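How I Set House Rules for a Two-Arm Cell

Updated Monday, May 12, 2025

I get asked for our rules a lot, so I'm finally typing them up! They're short. Start with reach. Jog each arm out as far as your task needs, write down where the two can meet, and agree that only one gripper goes in there at a time unless the task really calls for both.

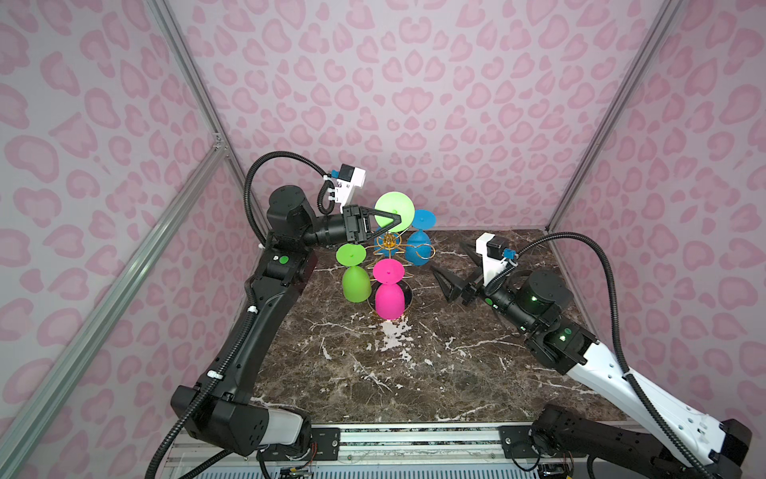 Left gripper on the lime glass, right one open and waiting.

Next, sort out your cables (I know, I know). Move every joint through its full range at slow speed and watch the conduit the whole way.
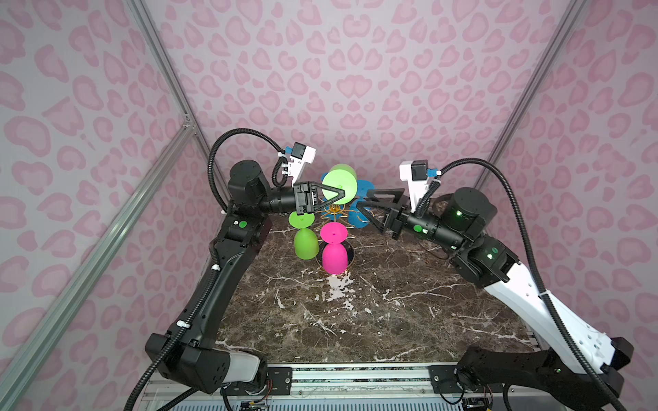
My rule for cables is slack at the joints and ties on the long links. Feven Gidey wrote our first version back in March and it was two pages, mostly about tie spacing. I cut it way down. What I kept is the big loop, like the one going up high over the left elbow, with a couple of white ties holding things in along the upper link. Check the ties before every shift, and if one has slid, stop and fix it.

Now the part people skip: what counts as a reset. Ours says a piece that's tipped over gets stood up by a person only with both arms paused, hands off the controls, and somebody calling "clear" out loud. 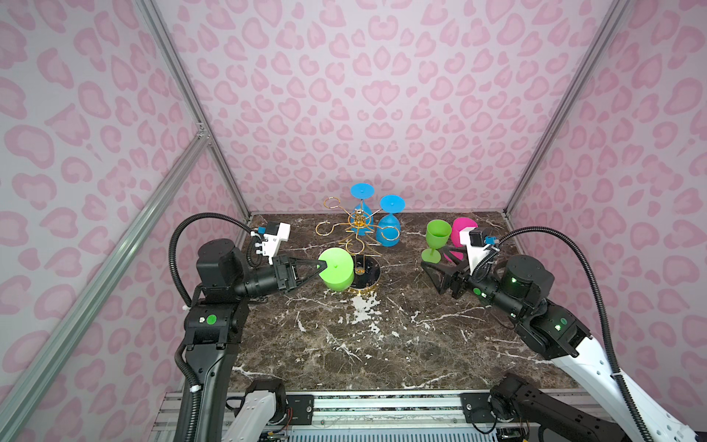 Pidton Bench Automation Club / Safety & Practice Group

We also log every stop. Feven Belay keeps the sheet, and we hit line 300 last week (yay?). Put down the time, which arm, and what you did next. Skip the essay, one line is plenty.

Last one is grip force. Start low, lower than you think, and go up a little at a time on soft pieces
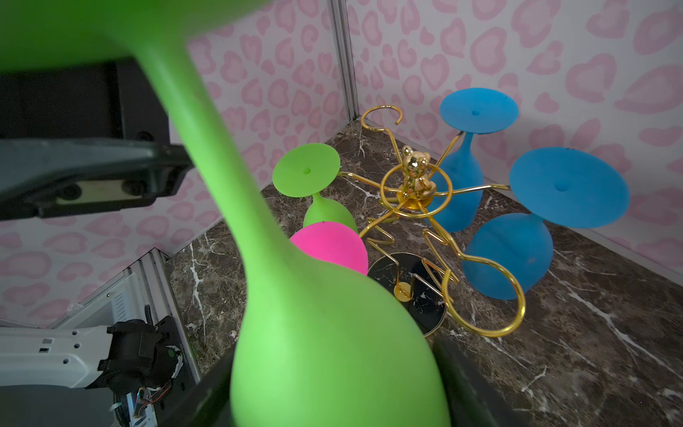 until the piece stays put through a slow wrist turn. Save that number with the task name so the next person doesn't have to guess. If you swap fingers, throw the number out and start over.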